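Geltenport Toy Library -- the questions I get asked most

I look after the block and puzzle shelves at the Geltenport toy library, and I answer much the same handful of questions every week. So I've typed them up, with my usual rambling left in (sorry!).

Do the blocks have to come back clean?

Wiped is fine. A damp cloth with a drop of dish soap does the job, then let them dry on a tea towel overnight before they go back in the tub. Please don't soak the painted ones. I did that to half a set in May and the colour lifted off in little flakes, and I'm still finding red bits in the sink strainer.

What sort of table is best for block play?

I'm a big fan of a plain white tabletop. Small pieces show up so well against it, especially the red ones, and you can see in a second if something's been left behind at pack-up time. Patterned tablecloths are lovely for morning tea but they swallow little blocks whole. If your table is slippery, a rubber shelf liner underneath the building area helps heaps. 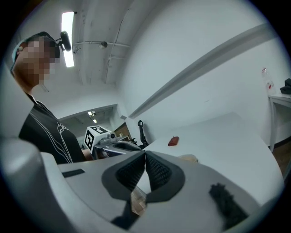

Whatever the table, keep the middle of it clear and put the tub on a chair beside you. Kids (and grown-ups, I include myself) build right up against the tub otherwise, and then someone reaches in for one more piece and down it all comes.

We've lost a block. Are we in trouble?

No! Tell me the colour and the rough shape and I'll dig through the spares drawer. If I can't match it, the charge is 3 dollars a block, and you get it back if the missing one turns up. Try under the couch cushions first -- then the toes of the gumboots.

How do I know which tub is ours?

Every tub has a number on the lid and the same number on the tag inside. The Mester sets are the chunky ones for toddlers and the Nghiêm sets have the smaller pieces, so have a think about who's likely to put things in their mouth. Tub 1156 is the favourite and there's usually a wait for it. Tub 1460 is nearly the same set and hardly ever goes out, poor thing.

Can I borrow more than one set?

One block set and one puzzle at a time, for up to eight weeks. If you're coming all the way from Itivdale, have a word with Cường Triệu at the desk and he can usually stretch that for you.

Should I sort them by colour before I bring them back?

Only if you enjoy it. I do, so I'll probably be doing it again anyway with a cup of tea. Just make sure the lid clicks down on both sides.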